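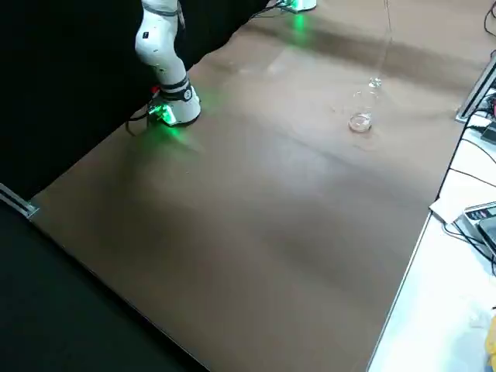 Photo: Sevach Studio, reproduced with permission

Stalmont Allotment Soil Records

README, version of May 31, 2025

This folder holds soil readings from the Stalmont allotments. There are 1261 rows in the main file, one for each sample taken. The samples come from 30 plots, and each plot keeps the same number throughout, even where the tenancy has changed.

Files

readings.csv is the main table. plots.csv gives the size and aspect of each plot. notes.txt has remarks copied from the paper sheets, with spelling left as it was.

Columns in readings.csv

plot: plot number
depth_cm: depth of the sample
ph: acidity, to one decimal place
moisture: per cent by weight
texture: clay, loam, sand or mixed
crop: what was growing at the time, blank if bare 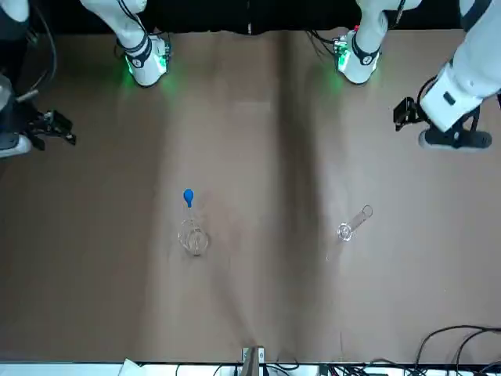 Can the readings be compared with a shop-bought test kit?
Only loosely. Kits that use a colour chart are read by eye, and the pH values in this table came from a meter.

Known problems

The meter was recalibrated in August. Readings taken before that are marked "old" in the flag column and tend to be slightly high. They have not been corrected. Moisture is missing for most of the samples from the lower terrace, where the bags were not sealed. Two plots next to the Zadeo road were limed during the survey and should be left out of any average for the site.

Texture was judged by hand. Mixed means the person sampling could not decide.

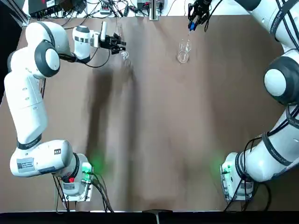

Fig. 3. White arm beside a brown tabletop, green light at the base.

Use and citation

The tables may be copied and changed for any purpose. Please cite as "Onyshchenko, Stalmont Allotment Soil Records" and give the version date. If you find a wrong plot number, send the row and the file name. Corrections go into the next version and are listed at the end of notes.txt.

4 comments · 11 shares

Contact · © Onyshchenko · Back to top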